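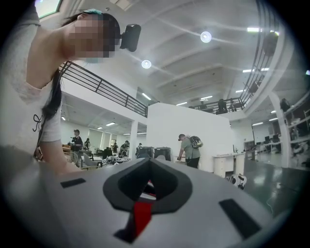 그리퍼를 켜기 전에 Melloston을 먼저 실행해야 좌우 장치가 뒤바뀌지 않는다고 Nantana Duangkaew는 말한다. 이 절은 그 순서를 따른다.

4.2 그리퍼 등록과 시간 동기화

1. 수집용 PC에서 Melloston을 실행하고 '장치' 탭을 엽니다.
2. 왼쪽 그리퍼, 오른쪽 그리퍼 순으로 전원을 켭니다.
3. 목록에 두 장치가 나타나면 '동기화'를 누릅니다. 완료까지 17초쯤 걸립니다.
4. 시간 오차가 7ms 이하인지 확인합니다.

주의: 동기화 중에는 헤드 카메라의 케이블을 뽑지 마십시오. 기록 파일의 타임스탬프가 어긋납니다.

4.3 마커 인식 확인

1. 양손에 그리퍼를 하나씩 들고 작업 매트 쪽으로 향하게 합니다.
2. '마커 보기'를 켜고 손가락을 두 번 벌렸다 오므립니다.
3. 좌우 마커 ID가 설정 파일의 값과 같은지 봅니다.
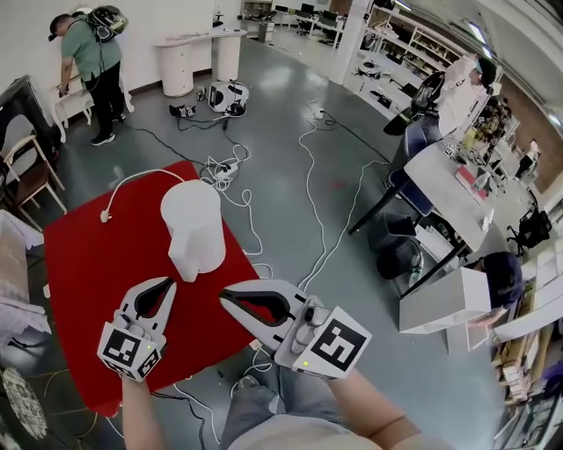

마커가 잠깐 가려지면 기록을 다시 시작해야 합니까?
39프레임까지는 관성 센서 값으로 자세를 보간하므로 계속 진행해도 됩니다. 그보다 길면 해당 구간이 '무효'로 표시됩니다.

참고: 무효 구간은 내보내기 때 자동으로 빠집니다. 남겨 두려면 '원본 유지'를 선택하십시오.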